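Teleop demos in sim: is anyone getting real transfer?

tondau_rig
Posted Sunday

We've got 938 demos now on the bedroom task, all driven by remote control in the simulator. The policy scores fine in sim. My lead wants to go to 3,000 before we try it on hardware and I don't see what the extra ones buy us. Same two operators, same habits, same slow approach from the right every time.

Ostthorpe
Re: Teleop demos in sim

More demos from the same two people is just more of those two people. I'd stop. We collected 3,198 on a drawer task and the last chunk did nothing I could measure.

Also, what are you driving it with? If it's a keyboard I wouldn't trust any of it.

tondau_rig
Re: Teleop demos in sim

6-DoF mouse. Franka arm, stock two-finger gripper, bed with a loose sheet and an open cardboard box standing on it. Operator brings the fingers down close to the sheet and goes from there.
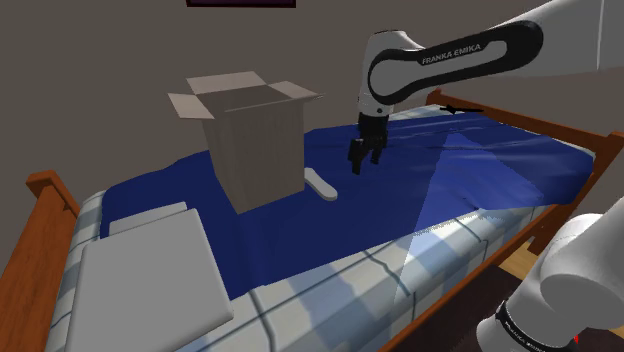
The sheet is what bothers me. Our cloth is too polite. It folds where you'd like it to and never snags on a fingertip, so the operators have learned to be sloppy and the policy has learned it from them.

Lightfoot22
Re: Teleop demos in sim

Disagree with Ostthorpe. Volume matters if you randomize. Move the box, move the pillows, change the light, swap the start pose. We went from 200 to 3,000 that way and it helped a lot.

Ostthorpe
Re: Teleop demos in sim

Helped a lot in sim, or on a real bed?

Lightfoot22
Re: Teleop demos in sim

Sim. Hardware is booked until April.

Ostthorpe
Re: Teleop demos in sim

Right.

urkimton
Re: Teleop demos in sim

Get on the real arm and guide it by hand for an afternoon. You feel the cloth drag, which no mouse is going to give you – and yes, your hands end up in the camera view, so replay the motions and record those. Then see how bad the sim policy is next to it.

tondau_rig
Re: Teleop demos in sim

Might try that before asking for more operator hours. Still not convinced replay works on cloth, it never lies the same way twice.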